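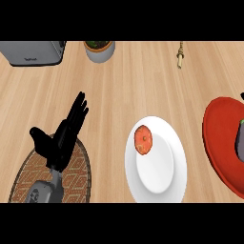

# Battery Wear in Mid-Range Phones Under Overnight Charging

Areti Rallis
Final report, 29th November

## 1. Purpose

The project examined whether the charge limit offered in the settings of many current phones reduces battery wear over a normal period of student use. The limit stops charging at 80 percent. The work began in April and was supervised within the department's consumer electronics course.

## 2. Devices

Two models were selected, the Wendico and the Gruler. Both are sold in the same price range and both report battery capacity in a service menu. Students who already owned one of these phones were invited to take part, and 31 agreed. Each participant was assigned to the limited or the unlimited group by drawing lots.

## 3. Method

Participants charged their phones overnight with the charger supplied in the box. Capacity was read on the first day and again after 197 days. Readings were taken in the Favcombe laboratory, with the phone switched on for at least an hour beforehand and the screen at half brightness.

Seven participants changed phones or withdrew before the second reading. Their results were removed from both groups.

## 4. Results

Capacity fell in both groups. The average loss was smaller in the limited group, by roughly 2 percentage points. The difference was clearer for the Gruler than for the Wendico, where individual readings overlapped considerably.

Several participants in the limited group reported turning the setting off before long trips. The dates were recorded in their logs, but the report does not correct for them.

## 5. Limitations

The service menu on the Wendico rounds capacity to a whole percent. Room temperature at night was not controlled. The groups were also too small for a separate comparison by app use or screen time.

## 6. Further Work

The readings and logs have been stored in the Zúñiga archive under the course code. A third reading is planned for next April, for those participants who still have the same phone. It will use an external meter in place of the service menu.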